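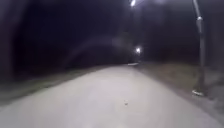

A paved path at night, with a lamp post on the grass to the right.

Doltadstead path group questions lighting claims

DOLTADSTEAD, November 25, 2023 – The Sokol Path Users Group today asked for proof behind the claims made for the new lighting on the Sokol path, a 1,656-yard walking and cycling route on the edge of Doltadstead.

The lighting firm Weltel has called the path "fully lit from end to end." The group does not accept that wording. Light on the near stretch of paving is strong, but it drops off toward the bend, and the grass verge stays dull. A walker needs to see the edge of the path as well as the middle of it.

"We were promised an end to dark spots," the group said in a statement. "What we have so far is a bright patch, a dim patch and a brochure. We would like to see readings taken on the ground, at night, by someone who isn't selling the lamps."

Weltel's brochure says its Sono lamp gives 4,000 hours of service before its first check. The group has asked how that figure was reached and whether it covers a winter outdoors. It has had no answer.

The group also wants to know who will sweep the path. Small stones and grit on smooth paving are a nuisance to anyone on a bike or pushing a stroller, and the lighting plan does not mention cleaning at all.

A petition asking for an outside check of the lighting has drawn 1,097 signatures. Another 202 people sent in written comments, many of them about the far end of the route.

The group is not calling for the lamps to be removed. It is asking for light readings along the full route, a written cleaning schedule, and a delay in the final payment to Weltel until both are made public.

About the Sokol Path Users Group
The group represents people who walk, run and cycle on the Sokol path. It takes no money from lighting firms.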